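Keltano: resultados de concursos de cozinha

LEIA-ME da versão 6

Conteúdo

O pacote reúne as fichas de pontuação de provas culinárias disputadas ao vivo, transcritas de folhas de júri em papel para ficheiros de texto. Cada registo corresponde a um prato apresentado por uma equipa numa ronda. As receitas não fazem parte do pacote. Os comentários manuscritos dos jurados também não, exceto quando justificam uma penalização.

As provas abrangidas pertencem a dois circuitos, Skadivis e Flindavix. O circuito Skadivis organiza eliminatórias regionais com final única. O circuito Flindavix funciona por acumulação de pontos ao longo da época e não tem final. As classificações dos dois circuitos não são comparáveis entre si sem a conversão descrita mais adiante.

Ficheiros

provas.txt: uma linha por prova, com código, circuito, localidade, categoria e número de rondas.
equipas.txt: código da equipa, nome de inscrição, localidade de origem.
pratos.txt: uma linha por prato apresentado.
notas.txt: uma linha por nota atribuída por um jurado a um prato.
penaliza.txt: penalizações, com motivo em código e texto livre.
categorias.txt: tabela das 11 categorias em uso.
erros.txt: correções conhecidas e ainda não aplicadas.

Todos os ficheiros usam tabulação como separador e a codificação ISO-8859-1. A primeira linha contém os nomes dos campos. Os campos vazios ficam vazios; não se usa zero para indicar ausência de nota. O zero é uma nota válida e aparece em pratos entregues fora do prazo.

Campos de notas.txt

prova: código da prova, igual ao de provas.txt.
ronda: inteiro, a começar em 1.
prato: código do prato, igual ao de pratos.txt.
jurado: letra maiúscula atribuída por prova. A letra A numa prova e a letra A noutra não designam a mesma pessoa.
sabor, execucao, apresentacao: nota bruta, com uma casa decimal.
total: soma ponderada na escala de 0 a 100, tal como consta da folha. O valor não foi recalculado.

Quando o total escrito na folha não coincide com a soma das parcelas, mantém-se o valor da folha e a linha recebe a marca D no campo estado. Foi esse o valor anunciado ao público e é ele que explica a classificação final.

Cobertura

A série começa na época de 2000. Da primeira época só existem as rondas finais do circuito Skadivis; as folhas das eliminatórias não foram conservadas. O circuito Flindavix está completo, com a exceção da prova de marisco de setembro do primeiro ano, em que a chuva obrigou a juntar duas rondas numa só. Essa prova figura com ronda = 1 e observação R.

As provas de sobremesas do Flindavix mudaram de regulamento a meio da série. Até à mudança, a apresentação valia tanto como o sabor. Os pesos aplicáveis a cada prova estão em provas.txt, campos p1, p2 e p3. Não usar pesos fixos.

Conversão entre circuitos

As folhas do Flindavix são preenchidas numa escala própria e convertidas para a escala comum antes da gravação. O valor original fica no campo total_orig. No Skadivis esse campo está vazio. A conversão é linear e não corrige diferenças de severidade entre júris. Para comparar equipas dos dois circuitos recomenda-se trabalhar com a posição dentro de cada ronda.

Transcrição

Cada folha foi digitada duas vezes, em separado, e as duas versões foram comparadas com o programa Cai, incluído na pasta ferramentas. As divergências foram resolvidas por consulta do papel. Algarismos ilegíveis nas duas leituras ficaram vazios, com a marca I no campo estado.

Os nomes das equipas seguem a ficha de inscrição, com os erros de ortografia que esta tenha. Uma equipa que mudou de nome entre épocas mantém o mesmo código; o nome anterior está no campo nome_ant. 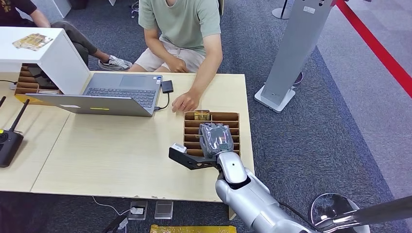 Figura 1. Mão robótica sobre um tabuleiro de cartão com divisórias.

Problemas conhecidos

1. Em duas provas de churrasco do Skadivis, a hora de entrega foi registada por mesa e não por equipa. As penalizações por atraso dessas provas devem ser lidas com reserva.
2. Os empates não têm tratamento uniforme. O Skadivis desempata pelo sabor; o Flindavix atribui a mesma posição e salta a seguinte.
3. A categoria "prato livre" inclui sopas até ser criada a categoria própria. Não houve reclassificação retroativa.
4. Há códigos de prato sem notas. Correspondem a desistências depois do sorteio das bancadas.

Utilização

Permitida a cópia e a redistribuição do pacote completo, com este ficheiro incluído. Quem publicar tabelas derivadas deve indicar o número da versão. As correções enviadas só são aceites com cópia da folha de júri correspondente.

Alterações nesta versão

Acrescentado o campo total_orig.
Corrigidos os pesos das provas de sobremesas.
Retirada de equipas.txt a coluna de contacto.
Separadas as penalizações num ficheiro próprio; antes estavam em notas.txt.

Última revisão deste ficheiro: terça-feira, 29 de abril de 2003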